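Search the help pages
Type a word or part name
Last updated in May
Filed under: Home builds > Arms and hands > Simulation

Two-arm sim at home, right hand pokes things under the plate and won't pick them up

Posted by kettlebench

I'm building a two-arm setup in the shared workshop at Henare and I do all the motion work in simulation first, on my own desktop. The arms are printed to the Wollel plans. The hands are a separate kit. The real ones are half wired, so for now everything below is sim only.

The job is a sorting table. There's a blue tray on the left, a yellow cup in the middle and a flat white plate on the right. Small objects are supposed to end up in the cup. The left hand does its part fine in most runs. The right hand is the problem. When a small part spawns up against the lower edge of the plate, the finger goes to the right place and then keeps pushing. The part goes under the plate or gets shot across the table.

What I've tried:

- Dropped the closing speed by half. Same thing, slower.
- Raised the friction on the fingertips. No change I could see.
- Made the plate heavier. Now it doesn't move, but the part still gets wedged.
- Let it train for another 3,000 episodes. The left side got better and the right side stayed where it was.

Physics step is 500 per second. The controller is the stock Ledine one with my own reward terms. Stills are at the bottom of the thread. Do I need to change the hand model, or is this a reward problem?

Jui-lin Chow

I'd look at the reward before touching the hand. If you pay it for getting a fingertip close to the part, it will get one fingertip close and stay there. That matches what you're describing. I had the same trouble with a one-arm version and fixed it like this:

1. Take out the single fingertip distance term.
2. Put in a term for the thumb and index finger both being near the part, on opposite sides of it.
3. Give nothing for contact unless both are touching.
4. Add a small penalty for moving the plate.

Start a fresh run after you change it. Don't load the old weights, they already know the poking habit and it takes a long time to train out. Mine started pinching at episode 3,979, and before that it looked hopeless, so don't stop it early.

Also check the spawn positions. If the part starts out overlapping the plate by even a little, the solver pushes them apart on the first step and that will throw the part no matter what the hand does. Keep a 22 mm gap while you're training and shrink it later.

gravelroad

Get a bigger cup. Also I used Kutiria for all of this and never had a problem with it.

kettlebench

The cup isn't the problem, but thanks. Jui-lin, I checked and you're right about the overlap, some of the parts were spawning partly inside the plate. I had the margin set on the tray and never copied it over. Fixing that and the reward now. I'm leaving the plate weight where it is so I'm only changing two things.

Stills from the sim, before any of the changes:

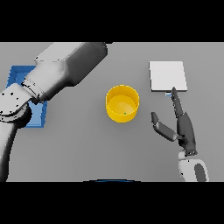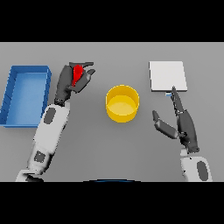

Right finger at the lower edge of the plate in both. The second one also has the left hand holding the red part.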